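Open Day at the Hullano Vinegar Works, Cerkport
14 comments | 32 shares

The Hullano works opens to the public once a year, in October, when the first pressings come in from the orchards north of town. I had driven past the place for years without going in. This time I booked the 9:30 tour and got there early, as the lot behind the building only holds a few cars and the street in front is permit parking until noon.

Tickets were $19 and included a tasting and a small bottle to take home. You sign in at the loading dock, pick up a hairnet and wait beside the scale where the apple trucks are weighed. Coffee was available from an urn. There were no chairs.

The building

The works takes up a brick building that used to be a rope warehouse. The ground floor has the press, the fermenting tanks and the bottling line. Casks are kept on the second floor, where it stays warm under the roof, and the offices, the classroom and the lab are at the back. The stairs are steep and there is no elevator, so anyone who has trouble with stairs will see only the lower half of the tour.

The smell is strong from the moment you walk in. It is worst beside the generators, which are the tall tanks where the alcohol turns to acid. My eyes watered for a few minutes and then I stopped noticing it.
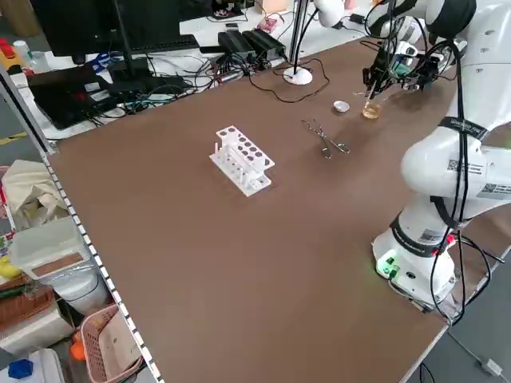 Cider comes first. The apples are washed, ground and pressed, and the juice ferments for several weeks until the sugar is gone. After that it can go one of two ways. The cheaper vinegar is pumped through the generators, where air is forced through it, and it is finished in a matter of days. The better grade goes upstairs into oak and sits there for a year or more with nothing done to it except topping off.

There are 32 casks on the second floor, on two long racks with a walkway between them. Each has a hole near the top covered with cloth, to let air in and keep the flies out. The oldest came from a winery that closed and are patched with wax along the seams. One was leaking slowly into a pan. Our guide said it had been doing that since spring and would be emptied in November.

Our group was larger than it should have been for the walkway. People at the back could not hear, and the guide had to repeat the part about the mother, the cloudy skin that forms on the surface. She lifted one out with a ladle and passed it down the line. It felt like wet leather.
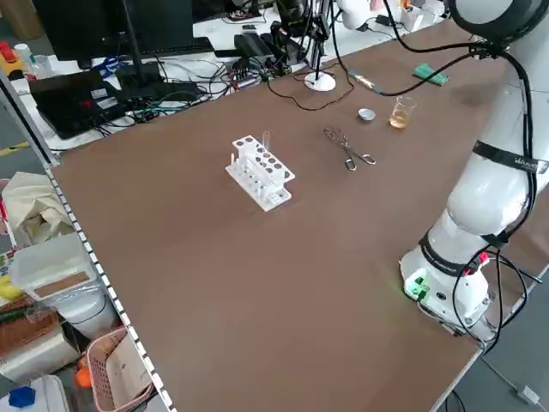

Ardalan Khosravi wanted to know whether a mother bought in a jar at the store would work as well as one from the casks. The guide said it would, as long as it had not been heated, and that the usual mistake at home is a lid screwed down tight. He then asked about wine, and was told to water it down first, as most table wine is too strong to start with.

We came back down by the rear stairs and went past the bottling line, which was shut off for the day. Labels for the Janska range, the one sold in supermarkets, were stacked on pallets next to it. The plain Hullano label is only used for the cask vinegar and is still put on by hand, which explains why mine is crooked.

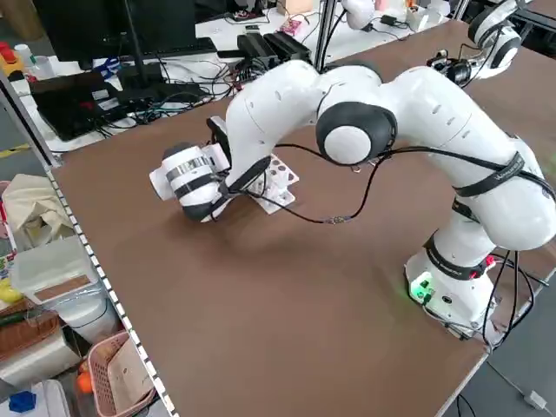
Acidity was the part I knew least about. Table vinegar in stores is usually sold at five percent, and the cask vinegar comes out higher than that, so it is cut with water before bottling. If you make pickles at home this matters. Homemade vinegar of unknown strength is fine on a salad but should not be used for canning. A handout with a simple kitchen test was available at the end, though they ran out before the last few of us got to the table.

The tasting was held in the classroom. We had five vinegars in paper cups, with bread and plain crackers in between. The pear was thin. The two-year cask was the best of them, dark and a little sweet, and I bought a second bottle of it. The one with Nazari peppers in it was too hot for me, but it sold out before noon.

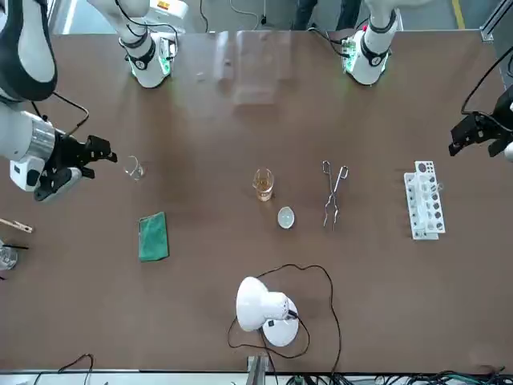

If you go

Book ahead. The morning tours fill up first, and the afternoon ones skip the press. Wear shoes you can rinse off, and bring a light jacket for the ground floor. Children are allowed but have to stay off the walkway.

The shop takes cards. Empty Hullano bottles can be returned there for a refill at a lower price, if they are clean and still have the cap. It stays open on ordinary working days until the end of December and then closes for the winter.

Text by Tahmineh Ghaffari

Contact | Copyright Cerkport Food Notes | Back to top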